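Derkholm Two-Arm Teleoperation Cell
Model 592 — demonstration recording, tabletop format

The Derkholm cell is a bench system for recording manipulation tasks under remote control. An operator moves a pair of leader arms at the Waaka console, the follower arms reproduce the motion at the table, and every joint position is stored alongside the camera streams. The reference task used throughout the manual is kitchen work with a banana, a cutting board and a wide-bladed knife.
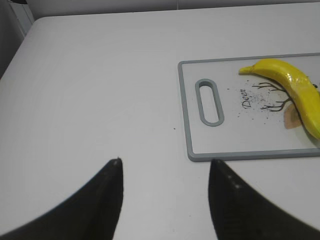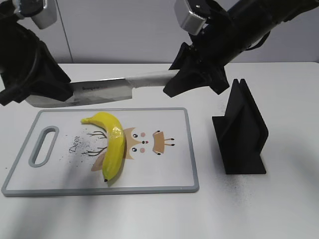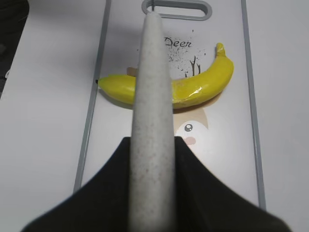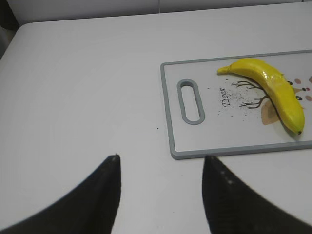
Reference task, banana on the "Deer" board. Second view: both arms on the knife, one at the blade and one at the handle. The other three are gripper-level views.

Why this task

A knife is a poor object to teach by script. The grip points are far apart, the blade must stay level while two arms share it, and a small error at one wrist becomes a twisting load at the other. An operator corrects for this without being told to, and the correction is what the recording needs to contain. Programming the same motion by waypoint is possible, but the result usually fails when the board is moved.

Recording methods

Remote control (standard). Leader and follower joints are mapped one to one. Force reflection can be set in 8 steps or switched off. For shared-object work we recommend a low setting on both sides; unequal settings make the operator pull toward the lighter arm.

Hand guiding (option H). The follower arms are released to gravity compensation and moved directly by hand. Suitable for single-arm tasks and for marking start poses. It is not approved for tasks with blades. The operator's hands also appear in the gripper views, so those episodes should be tagged separately.

Views

The cell records gripper-level views together with a fixed view of the workspace. The gripper views resolve contact and approach. The fixed view gives the relation between the arms, which neither gripper can see well — it is the one most users review first. All streams share one clock with the joint data.

Episode handling

Episodes are started and stopped by foot pedal. The Ceseck recorder keeps a rejected episode until the end of the session, then asks for confirmation before deleting it. Names, notes and tags can be edited afterward; joint data cannot. Export is by session or by tag.

Included
Two follower arms with parallel grippers
Waaka console with two leader arms and foot pedal
Ceseck recorder, software version 13
Mounting plates and cable set

Not included: table, kitchen items, workspace guarding.

Ordering

Lead time is 59 working days. Units ordered before 18th December ship with the current console; later orders receive the revised pedal. Existing owners can order the pedal as a spare part through Emumum, our service partner. Installation and one day of operator training are quoted separately.

Comments (4)

gripperbench
Does the recorder flag it when one arm slips on a shared object, or do you find out at playback?

Callum Gunn, Derkholm support
It logs the gripper opening and motor current, but there is no automatic flag. Set a threshold on either channel under Tags and it will mark the episode for review.

mlt_workshop
We have had ours since September. Force reflection on step 2 for anything held with both arms. Higher than that and new operators fight it — their wrists are tired before the session is half done.

rsandell
Is option H a hardware change or a license? The page doesn't say.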